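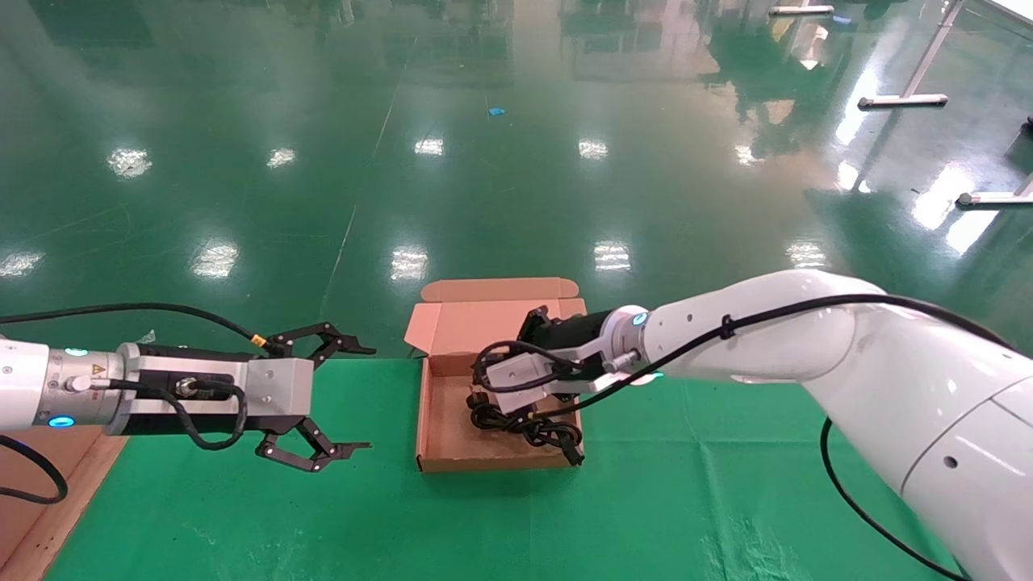

Puto trail notebook, July, entry for the upper loop

Up at the trailhead by 6:40 a.m. and I still wasn't first, Heledd had the gate open and was already eating her sandwich on the tailgate. Cool, no wind, snow patches still hanging on in the trees on the north side. We're supposed to say by the end of the month whether the upper loop can open to hikers, so the plan was to walk the whole thing with the wheel, log every blowdown and washout, and reset the two trail counters that quit over the winter.

Counters first, while I remember.

Counter A (the one at the lower footbridge) had 1,153 passes on it when I plugged in. That's from the day the lower road opened. I don't believe all of it! A good chunk came in one burst between 3 and 4 in the morning, and I'd bet on a branch swinging across the beam, or elk. Trimmed the willow back to arm's length on both sides and zeroed it. Whoever reads it next, please write the old number down BEFORE you zero it (Saqib, I'm looking at you, and you know why).

Counter B, at the Suominen junction, dead. Water in the housing, green fuzz on the contacts. I cleaned them with the pencil eraser and the spray, put in fresh cells, got one blink and then nothing. Brought it down in my pack. The spare is the older type with the smaller bracket, so it won't go on that post without new holes. Left the post bare for now.

Trail condition, going clockwise:

Footbridge to the first switchback is fine. Bit of mud, a hiker in ordinary shoes would complain but get through. Heledd raked out two of the drain dips and they started running right away, very satisfying.

First switchback to the bench: lots of small stuff down, nothing we couldn't throw off by hand or take with the little saw. One bigger spruce across the trail just past the bench, hung up on its neighbor and under a lot of tension. I didn't like the look of it at all and we went around on the uphill side. That one wants Birgit and the long crosscut, or a saw crew with the right ticket. Flagged pink.

Bench to Suominen junction: snow. Patchy, then solid for a stretch I measured at 400 feet, knee deep at the worst spot and rotten underneath, so you go along nicely for five steps and then you're in to the thigh. Lost a gaiter strap. There's a creek running under the far end of it and the bridge of snow over that creek is getting thin. I poked it with the pole and the pole went straight through. If we open before this melts out we need a sign at the junction and another one at the bench, and I'd still rather wait.

Junction up to the overlook: the washout. OK so this is the big one. The outside edge of the tread has gone for a length of 37 feet, measured twice because Heledd read the wheel differently the first time (she was right, I'd started it past the flag). What's left is maybe wide enough for one boot in front of the other, sloping out, all loose gravel. I walked it with my hand on the bank and wouldn't bring a kid over it. The old crib logs are lying down the slope and a couple looked sound enough to use again, but getting them back up is another matter.

Options we talked over at the overlook, with lunch:

1. Rebuild the crib wall where it was. Hélène did the last one and she thinks the footing was never any good. I called her from up there (one bar, standing on the big rock) and she said more or less "told you."

2. Cut the tread back into the bank. Less rock to haul, but the bank is what's been sliding, so, hm.

3. Short reroute above the slide, joining the old Grondiseck mining track. I like this one. Heledd doesn't, she says it's steep and will gully in a year. We didn't settle it.

Overlook to the far gate: dry, beautiful, lupine everywhere, not one tree down. Saw two people coming up from the Romik side who'd walked past the closure sign because they "thought it was last year's." Fair enough, it is pretty faded. Need a new one with the month on it.

Campground: water still off. Auður says the tank holds 3,000 gallons and has to be flushed and sampled before anybody turns a tap, and she can't get to it until the access road firms up. So no camping up there for now even if the trail opens. I've changed the wording on the board at the parking lot to say so. Vault toilet is fine, door sticks.

To do:

Ask Birgit about the spruce

New bracket or new holes for counter B

Closure signs, bench and junction and Romik gate

Get Hélène up to the washout with the level, argue about the reroute in person

Return Heledd's pole tip, I have it in my jacket

Back at the truck 4:15 p.m. Feet wet.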